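Reading time: 4 min

Ticket 3122: Right gripper drops or mis-seats nuts during demonstration cycle
Product: Norlow two-arm cell, parts sorting program
Site: Bristhorpe, open day hall
Reported by: Kindex demonstration support
Priority: Normal
Status: Closed, one follow-up item open

Problem as reported

Sorting program ran without faults in the shop. After the move to Bristhorpe for the open day, the right arm began stopping with "grip not confirmed" while moving nuts between the perforated steel tray and the blue compartment tray. Left arm not affected. Visitors were due at the table in the afternoon, so the request was for a fix that did not involve reloading the cell software.

Initial checks

Controller log pulled. Code 535 (grip not confirmed) present 8 times in the morning run. No joint faults, no overcurrent, no communication errors. All entries belong to the right gripper.

Both gripper cables checked at the wrist connectors. Seated and locked. Cable slack moved through full reach by hand with power off, no snag found.

Finger pads cleaned with alcohol wipe. Finger opening measured against the setup sheet, within limits. Cycle restarted. Code 535 came back on the second pick.

Tray position checked. The program expects the long edge of the steel tray to be parallel to the table edge. It was.

Table sheet checked. The blue sheet at Bristhorpe is a different one from the shop sheet and has a glossier surface. Noted as a possible cause.

Cycle observed at reduced speed

Speed set to 30 percent and the program stepped. Both trays left in their taught positions, side by side.

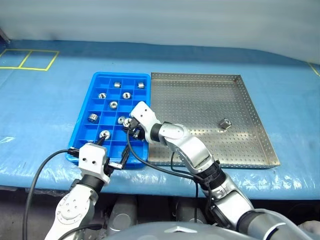
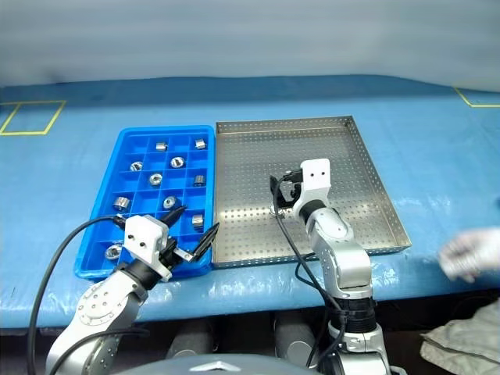

Category: Grippers / Vision / Part pickup

Findings at reduced speed

1. Nuts lying flat were picked correctly every time, from either tray.

2. Nuts standing on their sides caused the stops. The pick point was offset toward the near side of the part, so one finger closed on the nut and the other closed on air. The program then reported 535, which is the correct response to that condition.

3. The offset was the same size across the steel tray. That rules out a tilted tray and points to part height or lighting.

4. With the hall lights over the table switched off, the offset dropped to almost nothing. With them on, it returned.

Cause

The vision step was taking the bright reflection on the upper edge of a standing nut as the center of the part. In the shop the light comes from the side and the effect does not appear. Flat nuts are not affected, as the hole gives the program a clear center.

The table sheet was ruled out. A matte sheet was placed under both trays for one run and the result did not change.

Fix applied

Exposure lowered by 2 steps in the pickup camera settings. Part detection for standing nuts changed from "brightest area" to "outline." Both changes saved under a new recipe named BRISTHORPE_HALL so the shop recipe stays as it was.

Approach height for the right gripper raised slightly to keep the fingers clear of the low walls in the compartment tray. This was not part of the fault but was noticed while stepping.

Speed returned to the demonstration setting. Program ran through the afternoon session with no further 535 entries.

Notes for the next visit

Run the lighting check before the trays are taught. If the hall lights cannot be switched separately, load BRISTHORPE_HALL as a starting point and adjust exposure from there.

Hands stay out of the table area while either arm is enabled. Pause from the pendant before reseating a nut. The slow speed setting is not a substitute for the pause.

The Slanina demonstration uses the same trays but a different part list. Do not copy the recipe across without checking the part sizes.

Open item

Message text for code 535 does not say which finger failed to make contact. Request passed to the Norlow software queue. No date given.

Related tickets

Left gripper slow to open after cold start
Compartment tray shifts on table sheet
Recipe list empty after controller update
Slanina: pendant loses connection in hall
Pickup camera exposure resets to default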